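Keltier Capsule Coffee Machine, Black 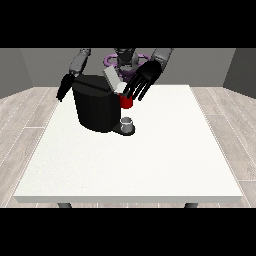
Black coffee machine with a cup on the drip tray

Single-serve machine for small offices, break rooms and home kitchens. Takes Keltier and Skollora capsules. Ground coffee can't be used in this model.

Water tank: 72 fl oz, removable
Used capsule bin: holds 2 days of normal office use
Cord: detachable
Color: black
Item weight and carton size are on the spec sheet

In the box
Machine, drip tray, water filter, starter pack of Skollora medium roast, printed guide. Cups are sold separately.

Care
Empty the drip tray daily. Rinse the tank before refilling. Run the descaling program when the light on the base turns orange. Use Keltier descaler only; vinegar damages the seals and voids the warranty.

Stock and shipping
490 units in the Jinbridge warehouse as of April 2, 2022. Orders placed in March for the gray version have shipped. Gray is now discontinued. Pallet orders ship from Phuthong and take longer.

Returns
Unused machines can be sent back in the original carton. Opened capsules are not refundable.

Item no. 1834
Related: Skollora dark roast capsules, Keltier replacement filters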